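Call for participants: help us compare hand controllers in simulation
3 min read

I'm looking for people to spend an afternoon driving a simulated robot hand and telling me which controller they'd throw out the window. If you've ever teleoperated anything (or just played a lot of games with fiddly controls), please keep reading!

I run the hand trials at Banari, and we're comparing two controllers on the same simulated arm. Kurup is the older one: you move the wrist and pick a grip from a short menu. Flurow tracks your own fingers through a glove and passes the motion along joint by joint. I have my favorite, and I'm not telling you which until you've tried both.

All the tasks are everyday tabletop stuff. The bottle one is the one people complain about the most -- small, dark, lying on its side, and you have to get your fingers and thumb around it.
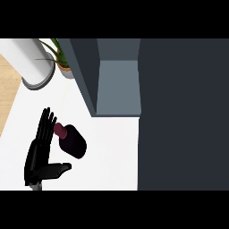
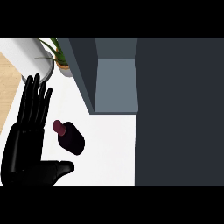

Simulated hand and bottle, with the fingers not yet on it.

You'd do a block of tries with Kurup, take a break with decent coffee, then do the same block with Flurow. Half of our people go in the other order. We log 100 tries per person across both controllers, and most of them are over quickly. Then I ask you a bunch of nosy questions about what felt slow, what felt wrong, and whether your wrist hurts.

You should be 18 or older, fine with looking at a monitor for a few hours, and able to wear a snug glove on your right hand. Robotics experience is welcome but you don't need any. I'd love more total beginners, because so far I've mostly had engineers and they all grip like engineers.

Sessions run through December at our Ciramlow office, room 204, starting at 1 p.m. We pay a flat $100 and cover parking. If you've got long nails or wear a brace, tell me when you write and I'll check whether the glove will fit.

To sign up, send a short note through the Banari contact page with "hand trials" in the subject line. I read all of them myself, so give me a couple of days.

Related
Open role: simulation engineer, Ciramlow
What we learned from 800 Kurup grasps
Flurow glove sizing guide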